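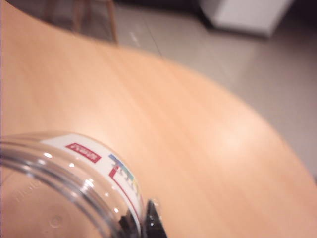

Clear plastic jar on a light wood tabletop.

Briggs to Host Winham in Sitier Conference Tournament Opener

February 21, 2022

The Sitier Conference has released the bracket for its men's basketball tournament, and Briggs College will open at home against Winham College in the quarterfinal round. Briggs enters as the fourth seed and Winham as the fifth. The game will be played at Skodoson Arena, with tipoff set for the evening session. The winner will advance to the semifinals.

The pairing was settled on the final night of the regular season. Briggs and Winham finished with identical conference records, and each won on its own floor in the two games between them. Under the conference tiebreaking procedure, the next measure is each team's record against the highest finisher in the standings, moving down the table until one team holds an advantage. Briggs defeated the league's second-place team in October's rescheduled calendar year opener of conference play, while Winham lost both of its games against that opponent. The higher seed, and the home game that comes with it, went to Briggs on that basis.

All four quarterfinal games will be played on the campus of the higher seed. The remaining teams will be reseeded after the quarterfinals, so that the highest remaining seed plays the lowest. The two semifinal games and the championship will be held at the home site of the highest seed still in the tournament.

The Season Series

Winham won the first meeting on its own court. Briggs led at halftime but made only two field goals in the opening stretch of the second half, and Winham took control from the free throw line. Both of the Briggs starting forwards finished the game on the bench with five fouls. Winham also held a clear edge in offensive rebounds, an area that the Briggs coaching staff identified after the game as its first concern.

The return game at Skodoson Arena drew 1482 spectators. Briggs moved to a smaller starting lineup with three guards, and the change forced Winham to defend farther from the basket than it had in the first game. Winham tied the score late in the second half. Briggs answered with a three-point basket from the left corner and did not trail again. The teams combined for 30 turnovers, a number that neither staff will wish to see repeated in a tournament game.

Backcourt

Briggs has started the same two guards in every conference game. The senior point guard leads the team in assists and minutes played and is its most reliable free throw shooter. The sophomore beside him is the leading scorer, although his shooting from outside has been less steady in the final weeks of the season. When Briggs uses the three-guard lineup, a first-year reserve moves into the starting five and takes the most demanding defensive assignment.

Winham relies on one primary ball handler and asks him to play nearly the entire game. He is strong with either hand and gets to the foul line more often than any other guard in the conference. In the second meeting, Briggs sent a second defender at him as he crossed midcourt and accepted the open shots that followed on the far side of the floor. Winham missed most of those shots. It has had time since then to prepare for the same approach.

Both teams have used a full-court press in short periods. Briggs has generally done so after made free throws. Winham has saved its press for the final minutes of each half.

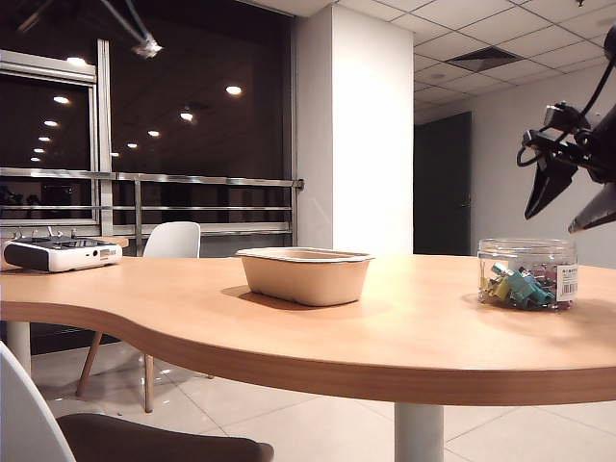
Frontcourt

The advantage in size belongs to Winham. Its starting center leads the conference in blocked shots, and its two forwards are among the top rebounders in the league. Winham is at its best when it can play at a slow pace, enter the ball to the post, and send all three frontcourt players to the offensive glass. The team has lost only once this season when it finished with more offensive rebounds than its opponent. That loss was the game at Skodoson Arena.

Briggs will counter with a more mobile group. Its junior center missed three conference games with an ankle injury and has returned to full practice. The athletic department reports that he is available without restriction. The power forward is a capable passer from the high post, and much of the Briggs half-court offense begins with the ball in his hands at the foul line. If he can draw the Winham center away from the basket, the lane should be open for the Briggs guards to cut.

Foul trouble will again be an important matter for both sides. Briggs has one experienced reserve behind its starting forwards. Winham has two, but neither has played long minutes in a close game this season.

Bench and Recent Form

Briggs won four of its last five games. The reserves contributed more in that period than they had earlier in the season, and the team's free throw shooting improved. The single loss came on the road in overtime. Winham split its last six games, with each of its wins coming by a wide margin and each of its losses decided in the final minute.

Neither program has reached the conference championship game in recent years. Briggs was eliminated in the quarterfinals in its last two tournament appearances, both times as the visiting team. Winham advanced to the semifinals the last time it qualified.

Tickets and Seating

Skodoson Arena has a basketball capacity of 3324. The arena will be open at full capacity for the quarterfinal, including the upper end sections that were closed for a portion of the regular season. Seating in the lower sideline sections is reserved. All other sections are general admission.

A total of 619 seats behind the south basket have been set aside for Briggs students. Students must present a current college identification card at the south entrance, and one ticket will be issued for each card. Student tickets that have not been claimed by the start of pregame warmups will be released to the public at the main box office.

Regular season ticket holders may purchase their usual seats for the quarterfinal until the priority period closes. The deadline was included in the message sent to account holders when the bracket was announced. Season tickets do not cover conference tournament games, and seats that are not purchased in the priority period will be placed on general sale.

Winham has received an allotment of seats in the sections behind the visiting bench. Supporters of the visiting team should request tickets through the Winham athletic department. The Briggs box office is not able to sell seats in those sections.
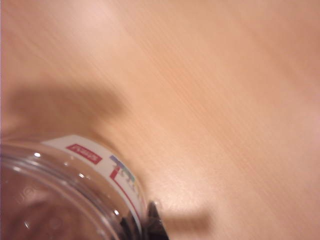 Tickets for children under the age of six are not required in the general admission sections, provided that the child does not occupy a separate seat. Groups that wish to sit together in general admission are encouraged to enter at the same time. Seats may not be held with coats or other personal items once the arena is full.

The main and south entrances will open ninety minutes before tipoff. Visitors should use the parking area north of the arena. The west lot is reserved for team buses, game officials, working media and vehicles with accessible parking permits. Accessible seating is available on both sides of the court and may be requested when tickets are purchased.

The conference bag policy will be in effect. Small purses and diaper bags are permitted after inspection at the entrance. Backpacks, outside food and drinks, noisemakers and signs attached to poles are not allowed. The Briggs pep band will perform before the game and at halftime, and Winham may bring a band under the same conference rules for instruments and seating.

Tournament Procedures

Conference officials will assign the game crew from the regular pool of referees. Video review will be available at the scorer's table for the situations allowed under the playing rules. If the game is tied at the end of regulation, five-minute overtime periods will be played until a winner is decided.

In the event of severe weather, the decision to delay or move the game will be made by the conference office in consultation with both schools. Tickets will be honored at the rescheduled time. A refund will be offered only if the game is canceled or if spectators cannot be admitted.

Media members who hold a Briggs season credential must submit a separate request for the tournament. Both head coaches and two players from each team will be available in the interview room after the game, beginning with the visiting team. Locker rooms will remain closed.

The winner of the Briggs and Winham game will learn its semifinal opponent after all quarterfinal results have been confirmed. Ticket information for the semifinal round will be posted by the host school once the site has been determined.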